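Torn cruciate, big dog, surgery quote in hand. Talk me into it or out of it

7 min read
3 shares

Shadi Zoubi

Ok so quick background, typing this on my break. Mabel, shepherd mix, eight years old, 86 pounds. Came in from the yard limping in June, back left leg. Rested her, got better, got worse. Karkthorpe did x-rays and the drawer test thing under sedation and its a full tear of the cruciate.

They want to do a TPLO. Quote is $3,710 with the x-rays after but not with rehab. I have it, barely. What I dont have is any idea if its the right call at her age. My sister's dog had a brace and a lot of rest and walks fine. Vet says "not really an option at her size" and then the appointment was over. Surgery slot is Monday if I want it.

Anyone been here with a big older dog? Mostly want to hear about recovery, and about the other leg going.
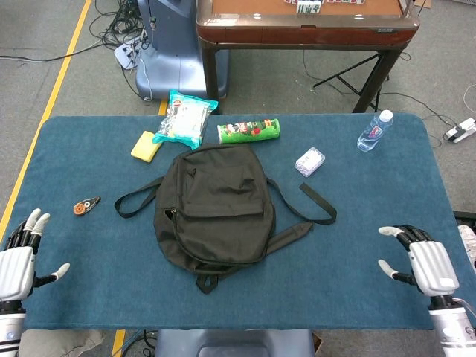
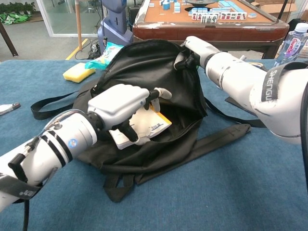
Carla Rawashdeh

Do the surgery. Been through it with two labs, one each way. First one we did the brace and rest, lost most of a year, knee got arthritic and thick and she never really ran again. Second one had the TPLO and was putting the foot down the day after. Eight is not old for this if her bloodwork is good. Did they run bloodwork?

Also ask if the quote covers the meds and the cone and the recheck. Mine didnt. The recheck films were in but the sedation FOR the films was extra, go figure.

Shadi Zoubi

Bloodwork yes, all normal except one liver number slightly up, they werent bothered. Will ask about sedation, thanks, did not think of that.

Elie Mahasneh

Going to disagree with Carla a bit. One bad brace experience isn't the whole story. My guy was 94 pounds when he tore his, ten years old, heart murmur, so surgery was off the table. We did a custom brace from Fatero, molded from a cast of the leg, plus weight loss, plus underwater treadmill. Took forever. But he goes up and down the porch steps and he's comfortable. Never got the cheap sleeve ones to stay up for more than a block.

Not saying skip surgery. Saying its not brace = ruined knee.

Carla Rawashdeh

Ten with a murmur is a different dog tho. Mabel is eight with clean bloods. And you said it yourself, took forever. What did the custom one cost with all the treadmill sessions? Bet it wasnt far off her quote.

Elie Mahasneh

Closer than I'd like, ok. Treadmill was the killer. Brace alone was well under. But you pay as you go and can stop, can't un-cut a bone.

Widad Harb

Can I just say something about the weight. 86 on a shepherd mix, is that a lean 86? Asking nicely. My surgeon flat out told me the dog had to drop before and after, and that was the single cheapest thing we did. Measured the food with a kitchen scale instead of the scoop. The scoop was lying to me for years.

Green beans as filler. Plain, no salt. Gas is terrible for the first week, fair warning.

Shadi Zoubi

Not lean lol. Vet said she could lose ten. I'm the softie, she gets toast crusts.

Widad Harb

Crusts go first. Sorry Mabel.

Ylva Ekström

We're in week five of TPLO recovery right now so this is fresh. Shepherd, female, a bit smaller than yours. Stuff I wish someone had written down for me:

- pee breaks on leash ONLY, even in a fenced yard, even at 3 am when you're half dead
- she may not poop for a few days after anesthesia. I panicked and called the emergency line. Normal
- fluid slides down the leg and the ankle gets fat like a sock full of water. Also looked horrible, also normal, still call if its hot or she wont touch the foot
- yoga mats on every slick floor. Whole kitchen
- sling under the belly for stairs. We got the Flindov one with the long handles, fine, rubs a little at the armpit if you leave it on
- the boring part is worse than the scary part. Week one she slept. Week three she felt great and wanted to wrestle the couch

Ours came home with pills for pain and one for being calm. USE the calm one. I skipped it a couple days thinking she was good and she jumped off the landing. No damage on the films, thank god, but I aged.

Shadi Zoubi

This is gold, thank you. Did you crate? Mabel hasnt been in a crate since she was a pup and screams.

Ylva Ekström

Exercise pen in the living room, against the couch. Crate at night with the door facing our bed. She complained two nights then gave up. If yours screams start now, meals in there, door open. You've got a few days.

Elie Mahasneh

Pen is good if she wont jump it. Mine would've gone over it like a deer, bad knee and all. Baby gate across a small bathroom worked better for us, boring room, nothing to launch off.

Carla Rawashdeh

Bathroom for weeks? Poor guy. No way. Tile floor too.

Elie Mahasneh

With mats, Carla. And I sat in there with him. Read about half a library on that bath rug.

Shadi Zoubi

Ha. Ok what about the other leg. Vet said "around half of them do the other one" and I nearly slid off the chair. Is that real?

Widad Harb

Heard same from mine. Ours did not, going on four years. Weight again, sorry, I'm a broken record. Also no more ball chucking. He lives for sniffing now and hasn't filed a complaint.

Carla Rawashdeh

One of my two did. About a year and a half later. To me thats an argument FOR surgery, the faster the first leg is solid the less time she's hopping around on the good one. Every week she limps the good one is doing double duty.

Elie Mahasneh

Fair point and I'll give you that one. Mine wore the brace so he was loading the bad leg from early on, but yes.

Would still get a second opinion. Not on whether its torn, on who cuts. Ask how many of these the person does in a month. General vets do them and some are great at it, but you want to ask. I drove out to Căpraru for ours even though we knew we couldn't do the surgery, and the surgeon there spent most of an hour on him and went through the heart stuff line by line. Completely different from the ten min at our regular place.

Shadi Zoubi

Its a traveling surgeon who comes in to Karkthorpe, so they do a lot I think? Didn't ask the number. Adding to the list. List is now longer than the consent form.

Ylva Ekström

Traveling surgeon was ours as well, no complaints. One thing to ask tho is who's in the building overnight. Ours went home same evening and I was glad, some places keep them but with no staff after closing. I'd rather she's groggy on my floor than alone.

Widad Harb

Opposite for me, I was grateful for the overnight, but there was a tech there all night. So yeah ask. And get the pain meds script BEFORE the day, pharmacy line with a whining dog in the car is no fun.

Shadi Zoubi

Update, called on lunch. So: sedation for the recheck is extra (Carla you were right). Surgeon does several a week. Goes home same day, with a phone number that a person answers. Cone included but they said get a soft one too. Rehab not included, they hand you a sheet of home exercises and theres a pool place they like if I want it.

Also asked straight out about a brace for her. Got a better answer this time from the other vet. She said it can help a dog that cant have surgery, but in a heavy active dog the knee keeps sliding inside and the meniscus gets chewed up. And if that goes she'd need surgery anyway. Elie not saying you did wrong!!

Elie Mahasneh

No offense taken, thats what they told me about mine too, I just didnt have the choice. If I'd had an eight yr old with a good heart I'd probably have gone under the knife. Well, him. You know.

Keep the brace idea for the other leg if it ever gets sore.

Carla Rawashdeh

So you're booking?

Shadi Zoubi

Leaning yes. Husband's still stuck on the money. His truck needs tires. I said the truck isnt crying on the stairs.

Widad Harb

Ask about splitting the payment. Some clinics will if you ask the front desk and not the doctor. Mine took half on the day and the rest over a few months, no interest, just a form.

Also check your insurance wording if you have any. Some call a knee a pre existing condition if there was ANY limp in the notes before. Ours had "slight stiffness" from a checkup years back and they tried it on. Appealed, won, took ages.

Shadi Zoubi

No insurance. Will try front desk.

Ylva Ekström

Whatever you pick, do the home exercises. We were lazy the first two weeks and her thigh shrunk to nothing, you could feel it. Sit to stands on a rug, slow leash walks, super slow, so slow the neighbors ask if you're ok. If she's hopping you're going too fast.

Shadi Zoubi

Booked. Drop off 7 am Monday, no food after midnight. Front desk did half now half later, Widad I owe you a bag of green beans. Mabel is eating dinner in the crate with the door open and giving me a look. Will post when she's home, might be short, will be a wreck.

Carla Rawashdeh

Good luck to her. Freeze some broth for after, low sodium, no onion. Mine wouldnt touch kibble till the next night but licked that right up.

Elie Mahasneh

Rooting for Mabel. Put the mats down Sunday not Monday, you wont have the energy.

Contact | Copyright | Back to top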